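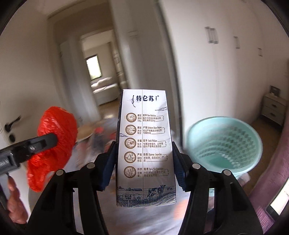
# Gripper lets go of milk cartons halfway through the lift

**Sun-ja Moon**

I have two of the hand-held grippers, the black ones with the ribbed blue pads, and a house to tidy with them. Soft things are fine. Plastic bags are fine, laundry is fine. Tall milk cartons are where my dignity goes.

What happens: I close on the carton, it lifts, it stays up long enough for me to feel good about it, and then it slides down between the pads like an elevator with somewhere to be. If I squeeze harder the sides buckle and it goes faster. One of them was full. It landed on a corner and I now know how far a carton of milk can travel across a wood floor.

Things I have tried:

- wiping the pads with a damp cloth
- swapping the left and right pads
- gripping higher up, near the logo
- swearing (Korean and English, no difference)

The firmware on the handle is the September one. The log says "grip lost" every time, which I had noticed. It has happened on 4 cartons now and I would like to keep the number there. Is this the pads, the linkage, or me?

---

**Hervé Pons**

Could be all three, but start with the linkage. Take the carton away, close the jaws on nothing and look at where the pads meet. They should touch along their whole length. On mine they met at the bottom and left a gap at the top you could post a letter through, so I was holding a tall box by its ankles.

The cause was one of the pins in the arms. It had worn its hole oval and the arm could twist under load. You can check by holding a pad between finger and thumb and wiggling it sideways. A tiny bit of play is normal. If it clicks, it's the pin. I ordered a set of 2 from Predach, fitted them at the kitchen table with a small punch, and dropped one down the back of the radiator, so order more than you need.

After that, redo the zero. Jaws fully open, power on, wait for the second beep, close slowly, wait for the third. If you skip the last beep it keeps the old zero and you will blame the new pins, as I did for an entire evening.

Also, please practice with an empty carton, filled with rice if you want weight. Taped shut. I mention the tape for a reason.

---

**Aslak Brekke**

just squeeze less

---

**Milan Verbruggen**

Aslak is annoyingly close to right. A carton side is flat until you press it, then it bows in and the pad is only touching at the edges. More force, less contact. I run the force limit at 50 for cartons and leave it at the default for everything else.

Two more things to look at. Pads go shiny with use, and a damp cloth won't bring that back. Fine sandpaper across the ribs, a few strokes, then wipe off the dust. And cartons straight from the fridge sweat, so dry them first.

One safety point, as you mention squeezing harder: don't catch a falling carton with your other hand while the jaws are still powered. When it logs "grip lost" the 610 firmware closes again to look for the object, and it isn't fussy about what it finds. I had a blue thumbnail for most of the winter.

---

**Sun-ja Moon**

It clicks. Left side, upper pin. Pins are ordered, and I have turned the force down in the meantime, which got me as far as the kitchen doorway. Hervé, how did you get the one out from behind the radiator?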